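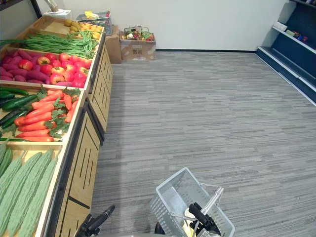 The produce stand, carrots and cucumbers sharing a bin

From: Thaddeus Dunleavy
To: play-shop list
Subject: Re: Re: Bin order on the produce stand

Myrtle Pettigrew wrote:

> I've read Priya's notes and I think we should go with the
> Grullden layout for the pretend store. It sorts the vegetables by
> color, so the kids can put things back themselves at the end of a
> session. Loretta used it at Ferreira and says cleanup went down
> to 5 minutes. The label set is 40 dollars. Can we settle this
> before January? I'd like to get the labels ordered.
>
> Myrtle

Myrtle,

I'm not sold. Five minutes compared to what? Loretta, if you're reading, how long did it take before, and how many grown-ups were helping? I've seen a lot of cleanup times quoted on this list and I don't remember one that came with a "before" number.

My bigger problem is the color sorting. Look at the stand. The red bin looks fine, I'll give you that, but it's sweet potatoes on the left and tomatoes on the right, and the sweet potatoes are closer to purple. Do they count as red? Some of the tomatoes are more orange than red, so do those move in with the carrots? And the carrots are already in with the cucumbers. Under Grullden the cucumbers would go with the beans and the bitter melons, and then you have one enormous green bin and a six-year-old digging to the bottom of it for a cucumber.

I'd sort by what the thing is. Kids know what a carrot is. If we're short on bins, let two kinds share, same as now, and keep each kind to its own side.

The long beans are a separate headache. They hang over the front whatever we do. Vasylyna suggested tying them in bundles, and I'd try that before I spent a cent on labels. A piece of string is free.

Also, what is the plan for the box by the back wall? It's full of small stuff, all mixed up, with a little wire basket in there too. No label set fixes that. The bottom shelf of the navy unit has nothing on it, so why not sort the box out onto that first? Then we'd know what we own. Priya's notes mention over 1000 pieces from the Wimport order and I find that very hard to believe - did anyone check it against the packing slip?

So my vote is no on the 40 dollars for now. Try it by kind for 2 months, write down the cleanup times, and if it's a mess I'll pay for the labels myself.

Thaddeus

P.S. Does anyone still have the shelf clips from the Plistatberg room? I asked in the last thread and didn't hear back.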